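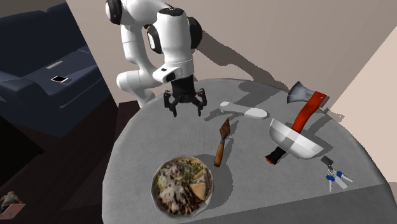 When should a sole trader start keeping mileage records? From the first business journey, before you've earned a penny.

I got this wrong in my first year and I've been meaning to write it down ever since. I do bookkeeping for small shops and a few tradespeople, so I had no excuse. My own records were a carrier bag and a diary with half the pages blank.

The trouble began in April, when I sat down to add up my first twelve months. I had the sales invoices in order. I had the bank statements. For the car I had a pile of petrol receipts and no note of where I'd been. Petrol receipts on their own don't tell you how much of the driving was for work, and I was claiming by the mile anyway, so they were no use to me at all.

I spent the best part of a week going back through emails and texts, working out which clients I'd visited and when. Louro was easy because I went there on the same date every month to do their wages. Pilby was harder. They moved premises halfway through the year and I couldn't remember which visits were to the old shop and which to the new one, and the two are a fair way apart.

In the end I could stand behind 1,593 miles. I'm sure I drove more than that, but I left out anything I couldn't match to an email, an invoice or an entry in the diary. If somebody had asked me to prove a journey I wanted to be able to do it.

I showed the finished sheet to Keith Dunmore, who I trained under years ago and still ring when I'm stuck. He went straight to a line for Skollum, 65 miles, and asked why it was so much longer than the others for the same client. I'd gone on from there to see my sister and put the whole trip down. He was right to pick it out. I took the extra miles off and went through the rest of the sheet again looking for the same mistake, and found it in two more places.

What I do now is dull but it works. There's a small notebook in the door pocket of the car. Each line has the date, where I started, where I went, who I saw and the miles. I fill it in before I get out. Every month I copy it into a spreadsheet and keep the notebook as well.

Izzati Mangundap, who shares the office with me, uses an app on her phone that logs every trip by itself. She likes it. I tried it for 16 days and gave up, as I kept forgetting to mark which journeys were private and ended up with a list that needed as much sorting as the carrier bag did. If you're better with your phone than I am it may suit you.

Parking I keep separately, in an envelope at the back of the notebook, with the client's name written on each ticket. The machine at the Plosteck end of town prints on paper that fades, so those get photographed the same day. I lost 3 of them last summer before I noticed they'd gone blank.

I've just started this year's notebook and the first line is a trip to the bank to pay in cheques. Next job is the phone bill, which I've been splitting between work and home by guesswork, and I'll write that one up when I've sorted it out.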